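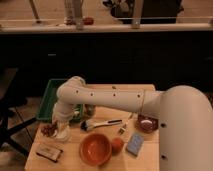 Puvik lernt das Innehalten: Greifverfahren aus Gresbridge kommt mit unaufgeräumten Tischen zurecht

Gresbridge – Einen einzelnen Würfel von einer leeren Platte heben, das können Roboterarme seit Langem. Spannend wird es, wenn Pinsel, Schale und Schwamm auf engem Raum liegen und der Arm an das eine heranmuss, ohne das andere zu verschieben. Die Arbeitsgruppe Robotik am Institut Tukevley hat dafür nun ein Verfahren vorgestellt, das mit einer verblüffend schlichten Idee auskommt: Kurz vor dem Zugreifen hält der Arm an und prüft seinen Plan noch einmal.

Puvik heißt die Methode, und die Zwischenstation dicht über dem Gegenstand ist ihr Kern. Bisher berechnete das System in Gresbridge den Griff aus der Ausgangsstellung und führte ihn dann in einem Zug aus. Kleine Fehler in der geschätzten Lage eines Objekts schleppte es bis zum Schluss mit. Jetzt vergleicht die Steuerung an der Zwischenstation, was sie erwartet hat und was die Kameras melden. Passt beides zusammen, schließt der Greifer. Passt es nicht, wird die Anfahrt korrigiert oder ganz verworfen, und der Arm sucht sich einen anderen Zugang.

Trainiert wurde das Ganze mit 1919 von Hand geführten Bewegungsfolgen. Das ist für ein lernendes System erfreulich wenig! Möglich macht es die Zweiteilung: Ein Modell kümmert sich um die grobe Anfahrt, ein zweites ausschließlich um die letzten Zentimeter. Weil das zweite Modell immer aus ähnlicher Höhe auf den Tisch schaut, muss es deutlich weniger Fälle kennen. 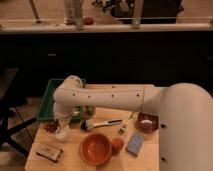 Ob der Halt nicht einfach Zeit koste, wollte bei der Vorstellung am Samstag jemand aus dem Publikum wissen; in einer Werkhalle zähle schließlich jede Sekunde, und ein Arm, der ständig nachdenke, sei dort schwer zu vermitteln.

Die Gruppe hatte mit der Frage offenbar gerechnet. 2 Sekunden dauert die Prüfung derzeit, und im Einzelfall fällt das durchaus auf. Über eine ganze Aufgabe gerechnet holt Puvik den Rückstand aber wieder auf, denn ein missglückter Griff ist viel teurer: Der Arm muss zurückfahren, neu orientieren und womöglich mit einer Anordnung weiterarbeiten, die er selbst durcheinandergebracht hat.

In mehr als 545 Durchläufen trat das neue Verfahren gegen die alte Steuerung an, jeweils mit denselben Gegenständen in derselben Ausgangslage. Am deutlichsten war der Abstand bei schmalen, flach liegenden Dingen, bei denen schon eine geringe Abweichung den Griff verdirbt. Auch bei dicht benachbarten Objekten blieb der Rest der Anordnung viel häufiger unberührt. 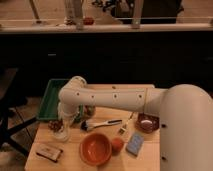
Schwierig bleiben lose Haufen und alles, was sich beim Anfassen verformt. Dort hilft der zweite Blick nur begrenzt, weil sich die Form erst mit der Berührung ändert. Die Gruppe will deshalb als Nächstes Kraftmessungen am Greifer einbeziehen. Erste Versuche dazu laufen bereits – und die Kurven, die in Tukevley an die Wand geworfen wurden, machen wirklich neugierig.

Schön ist auch, wie leicht sich die Methode übertragen lässt. Die Umstellung auf einen neuen Satz von Gegenständen dauert nach Angaben des Instituts 10 Minuten, neue Bewegungsfolgen sind dafür in der Regel nicht nötig. Den Programmcode stellt das Institut im März frei zur Verfügung, zusammen mit den Trainingsdaten und den Protokollen der fehlgeschlagenen Griffe. Die Firma Shevchuk, die den Vergleichsaufbau technisch betreut, will Puvik anschließend an einem zweiten Standort erproben.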